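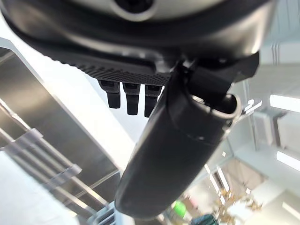 Steel shelving, left side, clips on the rails.

Stockroom refit, picture page

Finally getting these up. The back stockroom at Disari got its new shelving and I promised everyone a page, so this is the page. Very short on time, will add more in September when the second run is finished. Posted 8/3/18.

Quick background for anyone who wasn't there: the old units came from the Papadopoulos shop when it closed, painted, chipped, two of them leaning. Gone now. Stainless instead. Tall ones, because floor space is what we're shortest of. Total spend came in under 3,000 with delivery, which I was not expecting.

A few notes to go with the top picture, since people keep asking the same things.

The clips. Clear plastic, they sit on the metal rails across the front. Labels go in them, black pen only please, the blue fades. We ordered 300 and thats plenty. Spares in the Bisley drawer, second one down.

The finish. Brushed metal. Shows every fingerprint, sorry. Wipe along the grain, dry cloth after. No scourers!!

The height. Top shelf is for light stuff only. Paper goods, empty tubs, that kind of thing. Anything over 50 lb goes at the bottom, same rule as before.

Layout. Bay 7 is still being argued over. Akness want it for returns, packing want it for tape and boxes. Leave it clear until teh plan goes up on the door.

Still to come: the far wall, the new bins, and the packing bench once the legs are leveled. If you have better pictures than mine send them over and I'll put them on here.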